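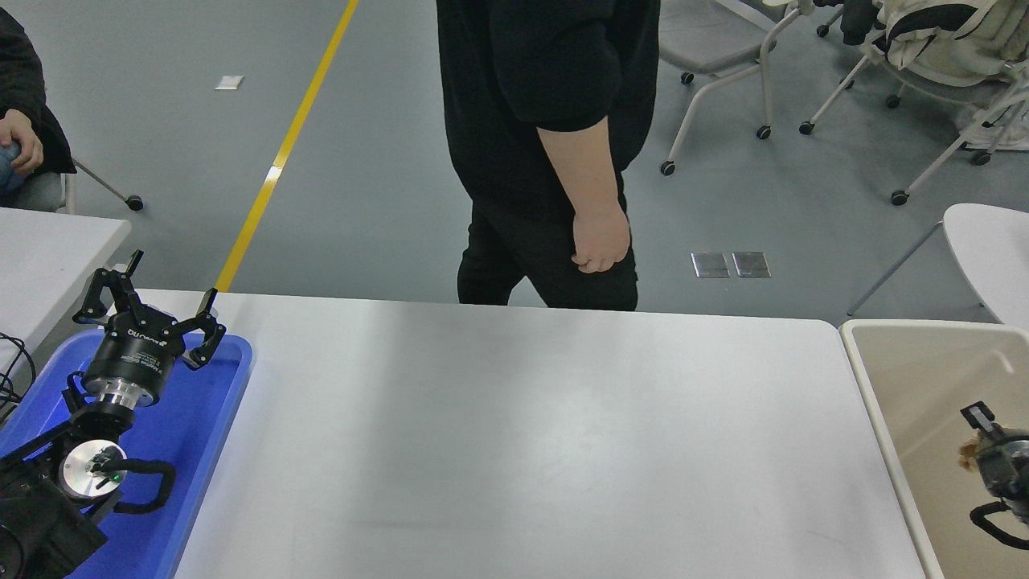
What does Clarholm do?
We sort, count and pack small goods for shops, schools and families who don't have the space or the hours to do it at home.

About Us

Clarholm is a small company with one large workroom. Our customers bring us mixed boxes, and we return to them the same things in good order, with a list. It can be the buttons of a closed sewing shop, the craft supplies of a school, the contents of a kitchen before moving to another city. We do not buy or sell anything ourselves. What comes in on your name goes out on your name.

The company began in the back of the Itau stationery store, where two of us were asked to put the storage in order before the yearly count. The work took 39 days. When it was finished, the owners of the store asked if we could do the same for their second address, and then a neighbor asked, and so we had a business before we had a name for it. The name Clarholm came later and was painted on the door in March.

Our Workroom

The center of our work is the long white table. We chose white for a simple reason, that a small dark screw or a black hair clip is seen on it at once. The top is smooth and it is wiped between one customer and the next, so that nothing of the first order stays for the second. At first we worked on brown folding tables, and we lost many little things in the gaps between them. We do not miss those tables.

On the table we use trays and bins, and each color has its own meaning in our house:

Blue tray: things that are being worked on now. Please do not move it, also if it seems to be in the way.
Beige bin: things that are checked and wait for packing.
White box with lid: things we have a question about. We will call you before we decide.

The order goes along the table from left to right, from blue to beige. New colleagues sometimes find this rule too strict in the first week. After some time they do it without thinking, and when they go home they begin to arrange their own kitchen in this way also (we have heard complaints from two husbands).

The floor is gray and smooth and we keep the walking side of the table free of boxes. There is a side table for the small equipment, and chairs on wheels for the work that is better done sitting. Sorting is mostly done standing. Writing of labels is mostly done sitting. You may change as often as you like.

How an Order Goes

You bring the boxes, or we collect them if you live on our side of the river. We open them together with you if you wish to be present. Then we make a first rough division by kind, and a second, finer one by size or by color or by age, as you prefer. A customer who doesn't know what she prefers can leave it to us, and we will send a proposal in writing.

Every group gets a bag or a box and a printed label. The list is sent by email and a paper copy is laid on top of the first box. A usual household order is ready in 5 working days. Bigger orders we plan with you.

We don't throw away anything without your written word. Broken pieces come back in a separate bag, and it is your decision what happens with them.

Some Orders We Remember With Pleasure

For the Villanueva music school we sorted 69 boxes of sheet music, stands, strings and small parts. Many of the parts had no name for us, and one of the teachers wrote a little picture dictionary by hand, which hangs still beside our door.

For Gatoneck, a maker of wooden toys, we check and pack the spare wheels and pegs. The pegs exist in two sizes which are very similar. We learned to feel the difference with the thumb.

Visiting Us

You are welcome to visit the workroom before you give us an order. Please write to us first, so that we can have a clean part of the table ready for your things. It is good to bring one box only for this first visit. We sort a part of it with you, and from this we make the price.

Parking is behind the building, by the green gate. The bell is weak, so please press long.

Page last changed 4/21/22

Home
Prices
Label Sheets to Print
Contact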